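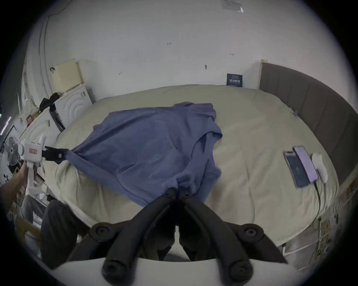 What looks like a shirt on one of the beds, pale beige duvet underneath.

Loslow gets its first proper guesthouse

2019-12-05

Loslow finally has somewhere to stay that isn't a campsite. The Jugah, 13 rooms, opened its doors at the top of the harbor road this week, and going by the booking sheet on the front desk it is already full for the first two weekends.

Owner Bayu Latuheru bought the old customs building in May after it had stood shut for years. Roof first, then plumbing, then the windows, which had to come over on the ferry in two loads. He says the work ran over budget but won't say by how much.

"People came here for the day, ate a sandwich and went back to Olcombe," Latuheru said. "That was it. Last boat leaves and the town goes dark. I wanted them to still be here at breakfast."

Breakfast is included, by the way. Served until 10, later if you ask. Eggs, fish, flatbread, good coffee. No dinner for now, although the bar downstairs will do soup and a cheese plate in the evening.

Rooms start at 200 a night for a double in winter, going up in summer. Four of them look over the water. The ones at the back face the hill and are quieter, and Latuheru says he would pick those himself. Two ground floor rooms have step-free access and wide bathroom doors. No elevator, so ask for one of these if stairs are a problem. Wifi is free but patchy on the top floor, they are working on it.

Getting there

From Olcombe the ferry takes 31 minutes and runs four times a day until spring. The 4:45 is the last one out, and it does get canceled in high wind, so check before you set off. The road route is possible but long, round the head of the inlet, and the final stretch is single lane with passing places. Bus 327 covers it on weekdays only and stops outside the post office, a five minute walk downhill from the guesthouse. Or uphill, going home.

Parking is on the street. There are a few spaces behind the building but these go to guests staying two nights or more.

Not everybody in town is thrilled. At the public meeting in the school hall there were complaints about noise from the bar and about delivery vans blocking the harbor road in the mornings. Latuheru has agreed to close the terrace at 10 pm and to take deliveries before eight. The license comes up for review after the first season.

Others say it was overdue. Oisín Ní Mhurchú runs the boat trips out to the seal rocks and has been sending overnight visitors across the water for as long as she's been in business.

"I'd have a group who wanted the early trip, best light, best chance of seeing anything, and there was no way for them to get here in time," she said. "Now I can put a 7 am sailing on and fill it. I've had calls allready."

The early sailing starts in spring, weather permitting. Guests at the Jugah can book it at the desk. Everyone else by phone or at the kiosk on the pier, which is closed for winter exept on ferry days when she's around.

Online bookings for the guesthouse go through Wistico, the reservations site, or call direct. Calling direct gets you free cancelation up to two days before arrival. Through the site it depends on the rate, read the small print. Dogs welcome in the back rooms for a small extra charge, one per room. Kids under five stay free, cots on request but there are only two so mention it early.

What else is there to do in Loslow off season? A fair bit if you like walking. The cliff path to the lighthouse is open again after the landslip, with a short detour through the fields. The smokehouse sells from the back door most mornings. The little museum is shut until spring.

An open afternoon for locals is planned before the holidays, date to be put up in the post office window. Coffee and cake, rooms open to look round.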